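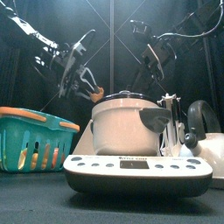

Chapter 4
Two Arms, One Kitchen: Planning a Task for a Robot

What you will learn in this chapter
How to break an everyday job into steps a robot can follow
How to choose which arm does what
What a grip point is, and how to pick a good one
How to write a task card that somebody else could run
How to keep a run log that helps you improve

Before you start
You should have finished the Chapter 3 exercises on moving a single arm between saved positions. If your club or class has only one arm, don't skip this chapter. Nearly everything in it can be done with one arm and a patient partner playing the other, and the Skidia team did most of their planning that way.

4.1 A very small dinner

Think about the last time you put something in a saucepan. You probably lifted the lid with one hand, dropped the food in with the other, and put the lid back while thinking about something else entirely. It took a few seconds and you could do it again now with your eyes half closed.

Now try writing it down for a machine that has never seen a saucepan. Which hand lifts the lid? Where does it hold it? How high? Where does the lid go while the food is on its way in, and what if the food is already in the air when the lid starts to move? Suddenly a toy kitchen is one of the most interesting places in the school!

The Skidia project began with exactly this puzzle. Skidia was the name four students gave to their entry for the Catterall Cup, a schools competition in which each team picks a household job and gets a pair of robot arms to do it. Setsuko Minami wanted to fold towels. Takumi Chiba wanted to pour tea, and was talked out of it when Bianka Katona pointed out what water does to electronics. They settled on cooking with toy food, which is dry, cheap and hard to break, and Bianka's younger cousins were happy to lend theirs.

Look again at the picture that opens this chapter. The left arm has a little peach-orange piece pinched in its fingertips, close to the pot, and the lid is on. The right arm is up above the side handle. Everything we are going to talk about is in that moment: a small object, a closed pot, two arms that must share the same bit of space, and a decision about who moves next.

4.2 Breaking the job down

A task is the whole job. A step is a piece of it small enough that you can say clearly when it has finished. "Cook dinner" is a task. "Close the gripper on the lid knob" is a step, and you can check it by looking.

Here is the first list the Skidia team wrote:

1. Take the lid off.
2. Put the food in.
3. Put the lid on.

It looks fine, and it fell apart at the first table test. Gobnait Noonan, who taught the class, asked Takumi to play the robot with his eyes shut and two clothes pegs for hands, while Setsuko read out the list. He took hold of the air above the lid, then put the food in his own lap.

Their second list had 12 steps. It included things nobody writes in a recipe, such as opening the gripper before going down, and moving up a little before moving sideways. That last one matters a great deal. A gripper that travels sideways straight after picking something up tends to drag it across whatever is next to it, and in a crowded toy kitchen there is always something next to it.

Try it yourself
Choose a job from your own kitchen that takes less than a minute. Write the steps, then give them to a partner with clothes pegs. Your partner may do only what the words say. Every time they get stuck, mark the line and rewrite it. Swap over when you reach the end.

4.3 Who does what?

With two arms, you have a choice at every step. Some choices are easy. If the food is kept in a basket to the left of the pot, it makes sense for the left arm to fetch it. Crossing one arm over the other is possible, but each crossing is a chance for a bump, and you should plan as few as you can.

Other choices need an argument. The Skidia team spent a whole lunchtime on the lid. Bianka wanted the right arm to lift it, so that the left could bring the food at the same time. Takumi wanted one arm to do everything in order, slow and safe, with the other parked out of the way. Both plans work. The first can be quicker, but it needs a waiting point: a place where one arm stops until the other has finished.

Waiting point: a saved position where an arm holds still until a condition is met, for example "the lid is clear of the pot".

Choose your waiting points with care. A good one is close enough that the next move is short, and high enough that nothing on the table is in danger. It should also leave the other arm room to work. Setsuko drew hers as circles on squared paper, one colour for each arm, and if two circles touched she rubbed one out and tried again. We recommend this! It is much cheaper than a bent finger.

4.4 Grip points

A grip point is the place on an object where the fingers close. People change theirs all the time without noticing. A robot usually has to be given one.

For each object on your table, ask:

Is there a part that sticks out far enough for the fingers to get either side of it?
If I hold it there, will it tip or swing?
Can the gripper reach that part without knocking into something else?
Once it is held, can I still put it down the way I want?

Pots and kettles are lovely to practise on, as they were made to be held. A round knob in the middle of a lid gives you balance. A side handle gives you something wide to close on, but the weight is all to one side, so the pot may turn as it comes up. Small pieces of toy food are harder than they look. Squeeze a rounded one slightly above its middle and it can shoot out downwards, and you will be hunting for it under the table. (Keep a torch in your kit.)

4.5 The task card

Once your steps settle down, write them on a card that a person outside your team could use. Swap cards with another group if you can. This is the layout used for Catterall Cup entries, filled in with the start of the Skidia card:

Task: add one piece of food to the pot
Start: lid on, food in basket, both arms at their waiting points
Step 1: left arm - open gripper, move above basket
Step 2: left arm - go down, close on one piece
Step 3: left arm - go straight up, move to waiting point beside pot
Step 4: right arm - move above lid knob, gripper open
Step 5: right arm - go down, close on knob
Finished when: food in pot, lid on, both grippers open
Stop if: anything other than the lid moves during step 5

Notice the last line. A "stop if" rule is decided before the run, when everyone is calm, and any member of the team may call it.

4.6 Keeping a run log

Give every run a line in your log, including the dull ones. Write the run number, the step reached, and one short remark. The Skidia team did 70 runs before the May heat, and their most useful remark was "lid down crooked again", which appeared so often that Takumi finally went looking for the cause and found a loose bolt on the wrist bracket.

Words to know
Task, step, grip point, waiting point, task card, run log

In the next section you will plan a two-arm job of your own, starting on paper. Bring clothes pegs.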